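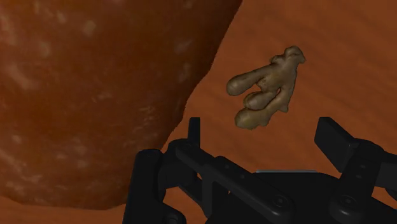

The bakery on the lower street in Ornodport opens at 6, and by then the rye has been out of the oven for most of the night. Florêncio Mota won't sell it sooner. A rye loaf cut too early is gummy in the middle, and it ruins the knife as well as the slice. He keeps the loaves on a rack at the back, under cloth, and if a customer asks for one of the new ones he says no and sells them wheat.

Mota grew up in the trade but not with this bread. His parents baked white rolls and corn bread, and he worked for them until he was old enough to leave. Rye came later, at a mill bakery in Flermont where the owner made one dough and very little else. He stayed there through two winters. When he left he took a jar of the starter with him on the bus, wrapped in a towel, and it spilled on his coat before he got home.

That starter is the one he uses now. It gets fed with coarse rye flour and warm water in the evening, and again before he goes to bed. In the summer he cuts back on the warm water. In December he sets the bucket on a board above the oven, where it rises quickly and smells of apples. Rye flour is full of enzymes that break starch down into sugar, and without enough acid in the dough they keep working while the bread bakes. The crumb goes wet and pulls away from the crust. The sourness people taste in rye bread began as a way of keeping the loaf together.

The flour comes from Gouveia, a small mill up the valley that takes grain from farms on the thin soils above the river. Rye has always been grown up there for the simple reason that wheat does badly. It stands cold and poor ground and shades out a good deal of the weed. For a long time it was also what people ate when they couldn't get anything else, and many families dropped it as soon as they had money. Older customers still tell Mota that they had enough of it as children. Some of them buy it anyway.

The mill nearly closed when the last full-time miller retired. What saved it was a contract with Adstead, a company that packs crackers and crispbread and wanted a steady supply of whole rye. Adstead takes most of what the stones can grind. Mota takes the rest, about 1,000 pounds in a busy month, and drives up for it himself. The road is narrow and the van is old, and he is gone for most of the day.

He says the flour changes from one load to the next, more than wheat flour does. A wet harvest means grain that has started to sprout, and sprouted grain makes a slack dough that spreads. He tests a new bag by baking a single small loaf from it. If it comes out flat he adds more starter and bakes hotter. If it comes out dry and cracked, he adds water and leaves it longer. He writes the changes in pencil on the wall by the mixer, and the wall was last painted before he took over the lease.

The dough itself has no stretch. It can't be kneaded in the usual sense, and a baker used to wheat will find it more like wet clay or mortar. Mota mixes it just until the flour is damp all through, then scoops it out with wet hands. The large loaves go in at high heat for the first few minutes, and after that he opens the door, lets the steam out, and turns the oven down for a long bake.

The biggest loaf weighs 8 pounds. Few households want that much bread, so it is sold by the piece, cut to order and weighed on the counter. People with large families used to buy it whole. Now the whole ones go mostly to restaurants, which slice it thin and serve it with smoked fish or soft cheese. At home he eats it with butter and salt, and when it gets hard he boils it in milk for breakfast.

It keeps for more than a week in a paper bag with the cut side down on a board. Plastic makes the crust leathery and a refrigerator dries it out. Mota thinks it is best on the third day, toasted, and he has stopped telling people this at the register when there is a line.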